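3.2 Object Set and Table Layout

The study concerns how people group everyday objects when asked to clear a table, and the object set was assembled with that in mind. Earlier work on household sorting has tended to draw its stimuli from a single domain, most often cutlery or packaged groceries, so that the number of plausible groupings is small and known in advance. We wanted a set in which several groupings compete. A cup may go with another cup, with a plate of a similar color, or with whatever stands next to it, and all three choices can be defended by the person who makes them.

The full inventory holds 62 items. It was compiled at the Fimbridge site by the second author and checked against the list used in the Morkton pilot (Varma and Varghese, unpublished). Items were kept if an adult could name them without prompting and could lift them with one hand. Items were dropped if they broke during the pilot, if they rolled off the table more than once, or if raters disagreed on whether they belonged in a kitchen at all. Toy food was kept in spite of some disagreement on this last point. It forms a deliberate bridge between the tableware and the toys -- a toy vegetable can be sorted by what it represents or by what it is -- and the conflict between these two readings is one of the main measures reported in Section 4.

Each item carries three labels: category (tableware, cookware, food or toy food, toy), dominant color, and containment. Containment records whether the item can hold another item of the set without tipping. Bowls, cups and pans are marked as containers. Plates are marked as supports, a separate value, after the pilot showed that people stack on plates freely but rarely count this as putting something away. Labels were assigned independently by both authors. Differences were settled by discussion, and the color label was the most frequent source of them, mainly for items between blue and purple.

Layouts were drawn up on paper before the sessions. The table was covered with a black cloth to give even contrast with the brightly colored plastic pieces and to reduce glare. The cloth has a cost: dark items stand out less than light ones, and the pan in particular is set off from it chiefly by its rim. We treat this as a fixed property of the layout and do not correct for it.

Three placement rules were applied. First, items sharing a category label should not all be placed side by side, so that a grouping by category requires at least one item to be moved across other objects. Second, at least one container should be filled at the start. Third, at least one pair of items should match in color but differ in category, or the reverse. Figure 3 shows a layout of the mixed type. The fork and spoon lie on the opposite side of the pan from the tall purple cup, and the two cups differ in both color and height. The pan holds a green bell pepper. Green recurs in a cup, a plate and a small toy building block, which gives a color grouping that cuts across food, tableware and toys. The stuffed animal has no close neighbor in category apart from the block, and it was expected to be handled either first or last.

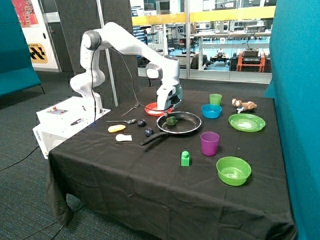 Figure 3. Mixed layout on the black cloth, with tableware, a frying pan, food items and toys. A green bell pepper is placed in the pan.

A total of 259 layouts were prepared under these rules. Of these, 4 were withdrawn because the paper plan placed two items closer together than their actual widths allowed. The remainder were divided between the Fimbridge and Taltetano sites, with no layout used at both. Descriptions of each layout were written in a fixed order, starting from the largest container, using the naming conventions of the Raju word list. Where an item admits two common names (pan or skillet, stuffed animal or plush toy), the first name in the list was used throughout and the second was accepted in participant responses.

Two limits of the set should be noted. Knives and glassware were excluded on safety grounds, which leaves the cutlery category thin compared with an ordinary kitchen table. The plastic tableware is also more strongly colored than most adult tableware, and this may raise the rate of color grouping. Section 4.3 returns to the second point with a comparison against a subset of plain white items.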